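Section 2. Setting up Pollesier to follow calls between defense ministries

I wrote this section for people who have already installed Pollesier and can log in. If you're still stuck on the login page, go back to Section 1 or bug Sudheer Kurian, who set up our server and knows it far better than I do. Everything here was checked against the version we were running on 19 December 2021.

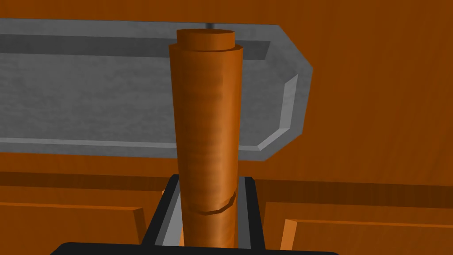
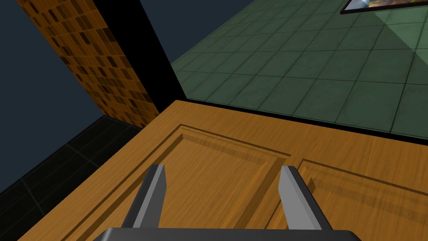 When two defense ministers talk on the phone, each ministry usually puts out its own summary, called a readout. Pollesier collects those, lines them up by call, and lets you see who said what. The first thing I tell new people is not to expect the two sides to match. Think of the tall cylinder and the big door in the pictures: both have that warm orange-brown wood grain, and you'd still never mix up their shapes. Readouts of the same call can be like that (same material, very different shape), and one may have a whole paragraph on ceasefire talks that the other skips. So please don't merge two entries, or split them, on the strength of how alike they look!

Before you start

You need an editor account, a list of the ministries you care about, and a place to keep notes. I use a plain text file. Charoen Boonyarit uses the notes panel inside the program and swears it's faster, so try both.

2.1 Adding your sources

1. Open the Sources tab and click New.

2. Paste in the address of the ministry's press page. Use the page that lists the statements, one line per statement. The home page will fill your inbox with parades.

3. Pick the language. If the ministry publishes in its own language and in English, add both as separate sources. The English one often comes out later and shorter.

4. Under Type, choose Official. News agencies go under Agency, even the state-owned ones. I know, I know, we argued over that for most of June. Agency it is.

5. Click Fetch and wait. My first fetch pulled in 1,571 items, and the progress bar sat still for so long that I killed it and had to start over. Leave it alone and go get a coffee.

Note: If a ministry redesigns its site, the fetch will quietly return nothing. Look at the Last Item column now and then. A source that normally posts every day and suddenly goes silent for 7 days probably needs a new address.

2.2 Filtering down to calls

1. Go to Filters and load the preset called Luletside. Thenmozhi Kandasamy built it, and it catches most of the usual phrases: "telephone conversation," "spoke by phone," "held a call," and so on.

2. Turn on Match Titles and Match Body. With titles only, you'll miss the ministries that headline everything "Press Statement."

3. Click Preview. On my set this brought things down to 529 items, and a good part of those were still junk — ceremonies where somebody read out a greeting by phone, mostly.

4. Go through the preview and mark the junk with X. You don't have to do it in one sitting. Pollesier remembers where you stopped.

5. Save the filter under your own name. Please don't save over Luletside. Everyone shares it.

Caution: Delete and X are different things. X hides an item from your filter only. Delete removes it for the whole office, and getting it back means restoring the nightly backup.

2.3 Pairing the readouts

1. Select an item and press P. A second column opens with possible partners, meaning items from the other country dated within 2 days.

2. Read both texts all the way through. Yes, both. Ministers sometimes talk twice in the same week, and the second call is easy to pair with the first readout by mistake.

3. If they're clearly the same call, click Pair. If you aren't sure, click Hold and leave a comment saying what bothers you.

4. Fill in the Requested By field only if a readout says who asked for the call. If the two sides disagree, type "disputed." Leave it blank if neither one says.

5. Copy any key phrase into the Wording box exactly as printed, quotation marks and all. Words like "frank" and "constructive" carry a lot of weight with our readers, and I've seen "candid" typed where the ministry had written "open."

Note: A call with only one readout is perfectly normal. Mark it Single and move on. Narayanan Reddy goes through the Singles once a month and pairs up any late arrivals.

2.4 Turning on alerts

1. Open Alerts and choose the filter you saved in 2.2.

2. Choose Digest unless you're on the news desk. Instant alerts during a crisis will make you want to throw your phone in a lake (ask me how I know).

3. Set your time zone by hand. The program guesses it from the server, so mine thought I was asleep all afternoon.

4. Click Send Test. If nothing shows up, check your spam folder first.

If you also use Droltilier for maps, leave the Share Alerts box off for now. The link between the two programs sends every alert twice, and Gangadharan Shenoy is working on it.

Section 3 covers exporting your pairs to a spreadsheet, including the date format problem.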